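The bus to Skalari left at 5 and she was not on it. Bag packed. Ticket in her coat. Still at the sink, letting the tap run.

Sunday. Rain on and off, mostly on.

Her mother's letter said the house in Tidano was sold, come get your things or they go to the neighbors. Three boxes. That was what was left of eighteen years, three boxes and a lamp. She'd read it on the stairs, then again in the hall, then put it under the bread so she wouldnt read it again.

She could call. The phone was right there. She called the bus station instead.

Next one goes at nine, the man said. Changes at Bustos. You'll wait.

How long?

Long.

She took it. Paid again, all of it, no refund on the first. Sat at the counter in her coat and tried to remember the color of the back door. Green? It had been green once. Then her father painted it over, the summer he came home from Rokano with teh bad hand, and he never said what color he was going for.
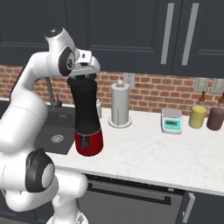
At half past eight she turned off the light. Locked up. Got as far as the corner and went back for the letter, crumbs all over it, and then she ran.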